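I've now sat through enough budget talks to know how they go. Somebody puts the price of the arm on the wall, everybody gasps, and then we argue about the arm for an hour. The arm is the easy part! You pay for it once.

What I'd like to see argued over is everything else. Our line at Bedholm for spares and small stuff was 3,633 dollars last year, and we'd planned for 3,000 (my number, my fault). Finger pads, a second cable, a table that doesn't wobble, more toy bricks than I care to admit. Shireen Du Plessis warned me back in November, and I told her we'd be fine. 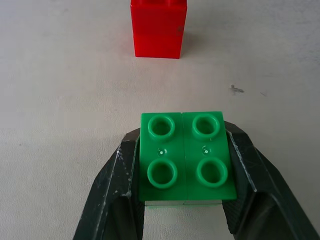
Green brick in the gripper, red one standing farther up the table. Note the scuffs on the left finger.

Fingers are a consumable, so budget them like printer ink. Same goes for hours. I put down 11 for setup and we used 29, and I'd bet your first guess is just as rosy as mine was. Yolotzin Aguirre thinks we should lease instead and let someone else worry about it, and I can see the appeal, but a lease won't buy you a person who knows why the thing stopped.

So if you've got one pot of money this spring, buy the cheaper arm and keep a fat drawer of parts. I'd sign off on that tomorrow.

Recent posts
Leasing from Pluvine: what I'd ask first
Grasa and the missing cable
Why I still like the Nautiyal table

Contact | © 2019 Bedholm Notes | Back to top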